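Children's Science > Everyday Materials

**Why does bread rise?**

By Jolien Dijkstra

Monday, October 31, 2022

A loaf of bread starts out as a heavy lump of dough. A few hours later it is tall and light, and when you cut it open it is full of holes. The holes were made by gas, and the gas was made by yeast.

What is yeast?

Yeast is a living thing. It is a kind of fungus, so it is a relative of mushrooms and mould. Each yeast is made of a single cell, far too small to see without a microscope. The brown grains in a packet of dried yeast are clumps of a great many cells stuck together.

Dried yeast is not dead. It is resting. When it gets warm and damp it wakes up and starts looking for food.

What does yeast eat?

Yeast eats sugar. Flour does not taste sweet, but it contains a lot of starch, and starch is made of long chains of sugar joined end to end. When flour gets wet, substances called enzymes start to cut the chains into short pieces. The yeast can then feed on them.

As it feeds, the yeast gives off a gas called carbon dioxide. This is the same gas that makes the bubbles in fizzy drinks. It also makes a little alcohol, most of which disappears in the oven. When yeast turns sugar into gas and alcohol like this, it is called fermentation.

Why doesn't the gas escape?

Wheat flour contains proteins. When you add water and knead the dough, these proteins link up into a stretchy net called gluten. The net traps the gas in small pockets, and the pockets swell like balloons. That is why bakers push, fold and stretch the dough for so long — the more it is worked, the stronger the net becomes.

Flour made from rice or maize has no gluten. Bread made with it needs something else to hold the gas in, or it comes out flat.

Warm, but not too warm

Yeast works slowly in the fridge and much faster in a warm room. Very hot water kills it. Bakers sometimes leave dough in the cold overnight on purpose, as slow dough has more time to build up flavour.

Wouter Claeys bakes bread in the village of Hurkia. He uses 17 grams of salt for each big batch of dough. Salt adds taste and it also slows the yeast down. "If I forget it, the dough races off and the bread tastes of nothing," he says.

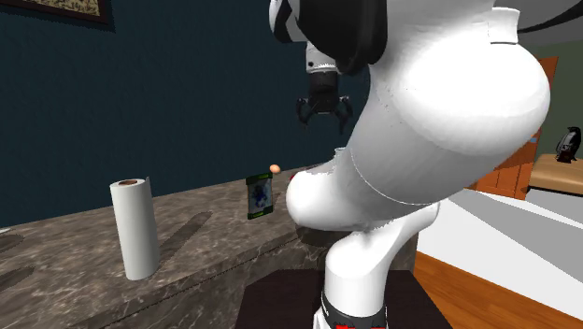

Does the yeast stay alive when bread is baked?

The heat of the oven kills it. For the first few minutes the yeast works faster than ever and the gas pockets swell, so the loaf grows quickly. Bakers call this oven spring. Then the dough gets too hot for the yeast and it dies. The gluten and starch set firm, and the holes stay where they are.

Bread without yeast

Some breads do not use yeast at all. Soda bread rises with bicarbonate of soda, which makes carbon dioxide when it meets something sour, such as buttermilk. It can go into the oven straight away. Other breads, such as chapattis, are rolled out thin and cooked on a hot pan.

Words to know

Enzyme — a substance that helps break things down or build them up
Fermentation — the way yeast turns sugar into gas and alcohol
Gluten — the stretchy net that forms in wheat dough

Filed under: Food, Living Things, Ages 7–11

600 shares | 6 comments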